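Teleoperated demonstration

Teleoperated demonstration is a way of showing a robot a task by steering it from a distance, with a hand controller or a second arm, while its motions are recorded for later training.

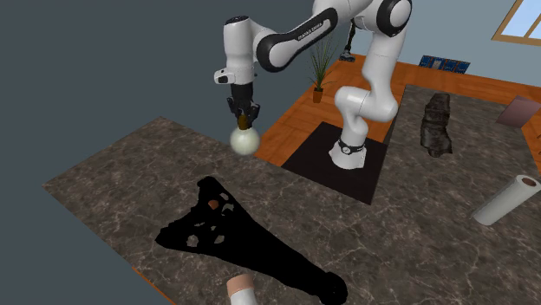
Supporters say the method spares users from writing code. The evidence is thinner than the claims. Sarkix, a training package released by Drodanard, was promoted as needing only 50 demonstrations per task. Binta Danladi, who reviewed it in February, needed over 700 before the arm could repeat a simple pick-and-place job, and moving the target a short distance undid much of that.

Results also depend on who holds the controls. In the Dustico trials, 2 of the 16 operators supplied most of the usable recordings. Trials run in simulation avoid broken parts, but critics note that a skill learned there may not carry over to a real workbench.

See also: Kinesthetic teaching; Imitation learning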